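Spring doubles knockout, round two

Quick one as I'm typing this between matches. Round two of the Trenby Doubles is done and we have four pairs left in. Entry was 60 this year, so thanks to all who signed up early and shame on those who rang me at 11 PM the night before. 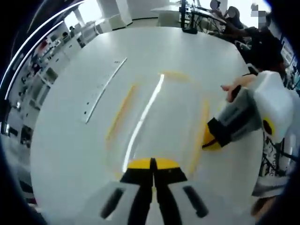

Loltley Backgammon Club – Tournament Desk

Result of the night: Nawal Helmy and Adel Younis beat the top seeds 9-8. Down 8-5 at one stage, Crawford game, the lot. Nawal rolled double fours from the bar and that was the cube gone and the match level two games later. Njoroge Odera took it well. His partner Souad El Ouafi took it less well but bought the teas, so fair enough.

Adel Chraibi goes through with his new partner from Bisimstead, 9-3, no real scares. Their opening play was very tidy, teh bearoff less so.

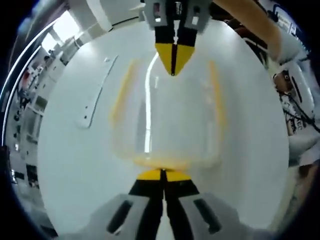
Semifinals in February, 7 PM start, doors at half past six. Clocks will be used from now on, so if you havn't played with one come to practice and get a feel for it. Nine-point matches again, final is to 13.

Ratings are updated. Njoroge still leads on 1465 even with the loss. Prize fund stands at 309 after room hire.

Subs now due please. Cash or transfer, put your name on it this time.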